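Home | Handbook | Season Tasks | Build Notes | Forum

Table Clearing with a Hand-Held Gripper: Recording Procedure for Club Members

Applies to the Caltari student robotics club, household sorting task. Read the Drendetti gripper assembly notes first. This page covers setting the table, recording a run and checking the file before it goes into the club set. It does not cover training.

1. Equipment

You need a pair of club grippers with blue finger pads, the camera mount, a charged battery pack and a table at normal dining height. Both grippers go out together under the same kit number. Do not mix a left unit from one kit with a right unit from another. The linkages are drilled by hand and the jaw travel differs between kits.

Before leaving the workshop, open and close each gripper fully. The jaws should move together and return without sticking. If one side lags, loosen the pivot screws on that side by a quarter turn and try again. Pads that have started to lift at the corners get replaced, never glued.

2. Setting the table

Use a real table in a real home. Leave the tablecloth on if there is one. Cloth moves under the fingers, and a policy trained only on bare desktops tends to press too hard.

The item mix should include the following:

- flat or crumpled wrappers
- at least one carton or paper box
- a tub or bottle that can roll
- a small loose cap or lid
- a clear plastic item, such as a tray

Clear plastic is the most common cause of failed grasps in our set, so do not skip it. Items that stay on the table for the whole run (tissue box, pump bottle, phone) are called fixtures. List them in the run sheet. A run in which a fixture is picked up is marked bad.

Spread the items so that some can be reached with one gripper and others overlap. Do not line them up. Bottles must be empty, or closed with tape under the cap.

3. Starting position

Stand at the long side of the table with the central gripper low and its jaws open. The second gripper waits to the left, over the table edge. Hold still for 2 seconds after the start tone. The alignment script uses the still section to match the two tracks and will reject a file without it.

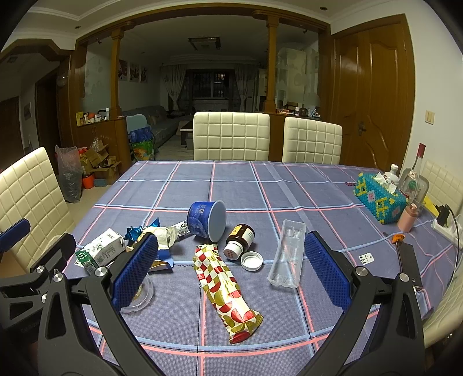 Wrappers are the usual first target. Approach along the short axis of the wrapper, with a jaw on each side, and close until the pads meet. For a crimped end, grip a little way in from the crimp. Emiko Kobori objects to this order and would have members start with whatever rolls, on the grounds that a tub knocked early in the run spoils every grasp planned after it. Both orders are accepted for now. Write W (wrappers first) or R (rolling items first) in the order column so the two can be compared.

4. During the run

Move at an even speed. Keep the target between the jaws for the whole approach. If a grasp fails, open fully, back off and try again without stopping the recording. A second attempt is useful data. After a third failure on the same item, leave it and go to the next.

Pick a loose cap by its rim. Do not slide it to the table edge with one finger; the simulated hand in Workneh cannot copy that move.

Stop when only fixtures remain, or when the recorder reaches 1000 frames for the segment. Longer segments are split automatically, and the split often falls in the middle of a grasp.

5. Checking the file

Copy the run to the Bemedell drive the same evening. Open it in the viewer and step through the first and last segments. Check that:

- both jaw angle traces start at the open value
- the still section is present
- no fixture changes place
- the run sheet matches the item mix

A full batch is 24 runs. Rearrange the items between runs and change the room lighting at least once per batch. Batches handed in after the April freeze go into next season's set.

6. Known problems

Jaw trace reads closed at the start: the angle sensor was powered on with the fingers shut. Restart with the jaws open.

Track drifts near the end of a run: check the camera mount clamp first, then the battery.

Contact: handbook desk, Caltari club workshop | Copyright Caltari Student Robotics | Back to top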